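### 3.2 Surfaces and mats

The second group of materials in our study is the things which people put on a table before they start to work. In the first group (Section 3.1) we looked at boxes and trays. Mats received less attention in earlier studies of household order, maybe because they are cheap and are not considered as furniture. In our interviews they were mentioned often, and usually with a clear opinion.

We visited 11 homes in Kustesbridge in May. In each home we asked one adult to prepare a table for a small manual task, for example mending, sorting buttons or repairing a toy. We did not tell the participants that we were interested in the mat. The instruction was only "please make the table ready as you usually do". After this the participant worked for as long as he or she wanted, and then we talked about the choices.

Three types of covering were used: a cloth, a smooth plastic sheet, and a mat with a raised pattern. The cloth was chosen mostly by participants who had a table which they wanted to protect. The plastic sheet was chosen for glue and paint. The patterned mat was chosen when small parts had to stay in one place. One participant explained it in this way: "On the bare table everything goes to the edge. On the mat it goes nowhere."

The position of the mat was a surprise for us. We expected that people would put it parallel to the front edge of the table, as it is drawn in the leaflets of Goossens and Cliseo which we collected for the comparison. Many participants turned it instead, so that one corner pointed more or less to the working hand. Baran (Bronisława Baran, second author) noted in her field diary that the turned mat leaves a free triangle of table in front of the person, and that this triangle was used for things which were already finished. The participants did not speak about it until we asked.

The color of the table also had a role. On a white surface a gray mat makes a strong border, and participants told us that this border helped them to remember which side was "for work" and which side was "for waiting". On dark wood the same mat was difficult to see in the evening, and two participants put a sheet of paper under it. Figure 3 shows the contrast between a gray patterned mat and a white surface, with the mat in a diagonal position.
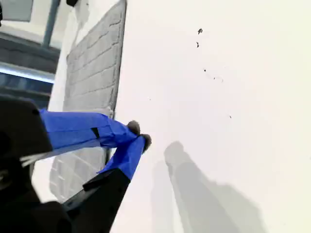

**Figure 3.** Gray mat with rows of rounded rectangular bumps, lying diagonally on a white surface. The right edge of the mat forms a dark border.

### 3.3 Cleaning and storage of the mats

The raised pattern has a cost. Dust and thread stay between the bumps, and a dry cloth does not take them out well. Most participants washed the mat in the sink and put it upright behind the tap. One participant used an old toothbrush, and she keeps this brush together with the mat in the same drawer.

For storage we found two habits. Some people roll the mat and fix it with a rubber band, and some keep it flat under other things. The rolled mats did not lie flat when they were opened again, and the participants put a cup or a book on the corners. We did not measure how long this effect continues. In the notes which we coded with the Vundolix scheme there are 242 entries about mats, and the word "corner" is frequent in the entries about storage. We return to this point in Section 4, where we compare the mats with drawer liners.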